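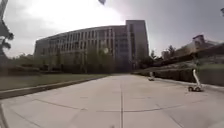 제품관리팀 / 퓨너(Funer) 외부바닥자재 담당

Tirnier 602 콘크리트 줄눈 실란트

제품 개요
Tirnier 602는 옥외 콘크리트 포장의 수축줄눈과 팽창줄눈에 사용하는 1액형 실란트입니다. 광장, 보행로, 건물 진입부, 주차장 가장자리처럼 사람과 소형 차량이 함께 다니는 바닥을 대상으로 합니다. 셀프레벨링 타입이므로 수평면에만 시공할 수 있고, 경사로나 계단 챌면에는 같은 계열의 비흘림 타입인 Tirnier 602N을 사용하십시오. 두 제품은 색상표가 같아 한 현장에서 섞어 써도 줄눈 색이 맞습니다.

품번 및 포장
품번: 3163
용량: 소시지 포장, 한 상자 20개입
색상: 연회색, 중회색, 진회색, 베이지
보관: 직사광선을 피한 실내, 개봉 후 당일 사용
주문 단위: 상자

색상은 화면과 실물이 다를 수 있습니다. 기존 포장에 맞춰야 하는 경우 색상칩을 먼저 신청해 주십시오. 오래된 콘크리트는 같은 바닥에서도 부위별로 톤이 달라서, 물로 씻어 완전히 말린 면에 칩을 대어 보는 편이 정확합니다. 두 색 사이에서 고민된다면 대개 어두운 쪽이 오염이 덜 눈에 띕니다.

적용 줄눈
수축줄눈: 슬래브에 커터로 낸 줄눈. 톱날 찌꺼기를 제거한 뒤 시공합니다.
팽창줄눈: 건물 외벽, 기둥, 경계석과 만나는 부분 및 큰 구획 사이의 줄눈. 반드시 백업재를 함께 사용합니다.
시공줄눈: 타설 구획이 나뉘는 곳. 모서리가 떨어져 나간 부분은 Prata 보수 모르타르로 먼저 복구하고 양생한 뒤 충전합니다.

구조 균열의 보수에는 적합하지 않습니다. 균열 폭이 계절에 따라 계속 벌어지는 바닥은 원인 조사가 먼저입니다. 물이 늘 고여 있는 수조, 분수 내부, 지하 방수 용도로도 판매하지 않습니다.

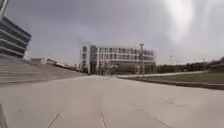 넓은 면적의 포장은 줄눈 연장이 생각보다 길게 나옵니다. 도면의 가로세로 치수만으로 계산하면 벽체와 만나는 둘레 줄눈, 배수구 주변 줄눈이 빠지기 쉬우므로 따로 더해 주십시오. 곡선 구간은 직선거리로 재지 말고 줄자를 줄눈에 붙여 재는 것이 좋습니다. 물량 산출표는 자료실에서 내려받을 수 있으며, 연장과 폭, 깊이를 넣으면 상자 수가 나옵니다. 첫 현장이라면 손실분으로 약 20퍼센트를 더 잡으십시오.

시공 순서
1. 기존 실란트를 칼이나 줄눈 커터로 모두 걷어냅니다. 일부만 남기고 덧채우면 그 자리부터 떨어집니다.
2. 줄눈 옆면을 연마하고 압축공기로 먼지를 불어냅니다. 물청소를 했다면 속까지 말립니다.
3. 줄눈 폭보다 조금 굵은 폐쇄형 백업재를 일정한 깊이로 밀어 넣습니다. 뾰족한 도구로 누르면 백업재가 찢어져 기포가 올라옵니다.
4. 표면에 묻으면 곤란한 곳에는 마스킹 테이프를 붙입니다.
5. Retwood 프라이머를 옆면에 얇게 바르고 끈적임이 줄어들 때까지 기다립니다.
6. 노즐을 줄눈 바닥 쪽에 두고 한 방향으로 채웁니다. 바닥면보다 살짝 낮게 마감합니다.
7. 굳기 전에 테이프를 떼고 통행을 막습니다.

통행 제한은 보행 기준으로 다음 날까지, 차량 기준으로는 완전 경화 후까지입니다. 12월부터 늦겨울 사이에는 경화가 눈에 띄게 느려집니다. 서리가 내린 아침에는 작업하지 말고, 해가 들어 바닥 온도가 오른 뒤 시작하십시오. 여름에는 반대로 오후 늦게 채우는 것이 좋습니다. 한낮에는 슬래브가 팽창해 줄눈이 좁아져 있고, 백업재 안의 공기가 데워져 표면에 기포가 생깁니다.

유지관리
시공 후 첫 해에는 봄과 가을에 한 번씩 옆면이 들뜬 곳이 없는지 확인합니다. 손톱으로 눌러 벌어지는 부분은 그 구간만 잘라내고 다시 채울 수 있습니다. 고압세척기는 노즐을 줄눈에서 떨어뜨려 사용하고, 줄눈을 따라 길게 분사하지 마십시오. 염화칼슘을 뿌린 뒤에는 눈이 녹는 대로 물로 씻어내는 것을 권합니다. 껌이나 기름때는 중성세제로 닦고, 신나 계열 용제는 표면을 무르게 하므로 쓰지 않습니다.

함께 주문하는 자재
Retwood 프라이머 (다공성 면용)
Prata 보수 모르타르 (모서리 파손부용)
폐쇄형 백업재, 굵기별
소시지건 400 (수동식)
마스킹 테이프, 옥외용

소시지건 400은 노즐 캡이 별매입니다. 이전 모델의 캡은 나사산이 달라 맞지 않습니다.

배송 및 반품
재고가 있는 색상은 오전 11시 이전 주문에 한해 당일 출고합니다. 베이지는 주문 생산이며 출고일을 별도로 안내합니다. 개봉하지 않은 상자는 반품할 수 있으나 왕복 운임은 구매자 부담이고, 주문 생산 색상은 반품되지 않습니다. 같은 구획에는 생산번호가 같은 상자를 사용하시고, 추가 주문 시에는 상자 옆면의 생산번호를 적어 주십시오.

관련 자료: 물량 산출표 / 물질안전보건자료 / 색상칩 신청서 / Tirnier 602N 제품 페이지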